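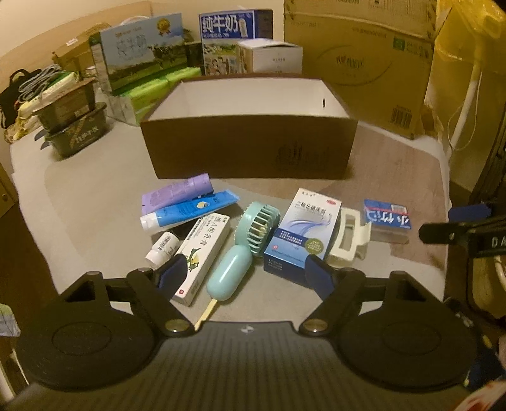

Votness Campaign: Changes to the Skemdale Army Book

The revised army book for the Hill Kingdoms of Skemdale will be released to all registered players on 30 September 2026. It replaces the draft lists circulated in June, which should no longer be used in campaign games.

The new book runs to 103 pages. The opening chapters set out the history of the Skemdale clans from the founding of the high forts to the burning of Uvo, when the river lords broke their oath and opened the lower passes to the armies of the Fu. Much of this material was written by Chi-keung Wu, who also drew up the family trees of the seven ruling houses. Players who have asked why House Orrel may not ally with the river lords will find the answer in chapter two.

Several rules have changed. Clan Spearmen now form units of 20 to 50 models, and the former upper limit of 30 has been removed. Stone Wardens may no longer join a unit that contains mounted models. The Oath Banner affects friendly units within 12 inches, measured from the base of the bearer, and its effect ends at once if the bearer is slain. Goat riders keep their free move before the first turn but may not declare a charge in the same turn.

The Fu lists are unchanged, with one exception. The Lantern Priest was given two different point costs in the draft. The higher cost is correct and applies to all games, including those already scheduled.

Players taking part in the Votness campaign may rewrite their army lists once before the second round. Revised lists should be sent to the campaign organizer by the usual address, with the player's name and territory number at the top of the first page. Named characters who died in round one remain dead and may not be entered again under another title. Territories captured in that round will stay with their present holders.

Questions about the siege rules will be answered in the next issue, together with the corrected map of the lower passes.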